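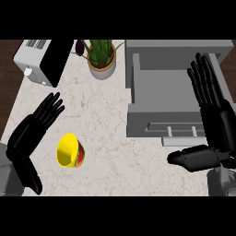 Home Notebook Older Newer About

Monday, August
Filipa Valente

Bad day with the kitchen task. Writing fast, bus in a bit.

Cup went over again. The yellow one, on its side on the marble, left hand wide open beside it like it had never been told to close. Right hand up by the gray machine waiting for a cup that's not coming. Stayed that way until the episode timed out. I had coffee and watched it do nothing.

Figured friction first. It's always friction when you're tired. Put the cup's contact values back to what they were before Themis tuned them, reran, same thing. Put them forward again. Same. Swapped in the heavier cup from the old Pruven kitchen, that one stays up longer but the hand still doesn't close on it, just shoves it along the counter untill it meets the plant pot. So not friction. Lost the whole morning to that.

Then the logs. Episode 1341, the one everyone's been linking in the channel. Grasp command goes out fine. Fingers get it. Then 8 steps later something writes zeros over the top of it and the hand goes flat. The right hand never gets the zeros, only the left. Every episode I opened. Why did none of us look at the left channel on its own before today? We plot them summed. Of course it looks ok summed.

Mebrat found it, not me. After lunch. The open-on-fault rule. When the controller thinks the joint readings are stale it opens the hand and holds the arm where it is, and the limit for stale is 50 ms. The left hand's readings come through the new Nasine bridge and under load they drift over that. So the safety rule fires, the hand opens, cup falls over, and the planner isn't told any of it. The planner still thinks it's holding a cup! It just goes on to the next bit and sends the right hand over to the machine.

Which is the part that bothers me. A cup falling over in sim, who cares. But it's the same controller on the real arms downstairs. Same rule, same limit, same planner not being told. Gintarė has the real one pouring hot water next week on the Simões demo. Pouring. With the left hand holding the mug.

Went down and told her. She was nice about it but I could see her doing the calendar in her head. She asked was it the kind of thing that happens on hardware or only in sim and I said I don't know, the bridge is the same code, the load isn't. She pulled the kettle off the bench while I was still talking. Cold water only until we've got an answer, she's putting that on the door.

Tegan less happy. Wants it called a sim bug so the Misen numbers can go out. I said the fault is in sim but the bug isn't, it's ours. Went back and forth. She's not wrong that we promised them, and I was snippy, should say sorry tomorrow. She did agree the left-hand runs come out of the table till they're redone. That's 7 of the configs. Ugh.

What I tried before leaving:

- raised the stale limit in sim only. Hand closes, cup stays up. Proves the cause, fixes nothing. Reverted it so noone ships it by accident
- made the planner read the fault flag and stop. Works on the first few runs. The right arm now freezes halfway to the machine which looks awful but it's stopped, so fine
- started a long run overnight with the bridge on its own thread. No idea

Still open: should the hand even open on a fault? Opening made sense when the worry was pinching someone. With a full mug I'm not so sure. Holding still might be better, or worse if it's somebody's fingers in there. Themis says ask the people who wrote the rule. Themis wrote the rule, in spring, he'd forgotten.

Also my laptop charger is at work. Battery on 8 percent, stopping. Check the overnight run before standup, and split the left and right plots, do that FIRST.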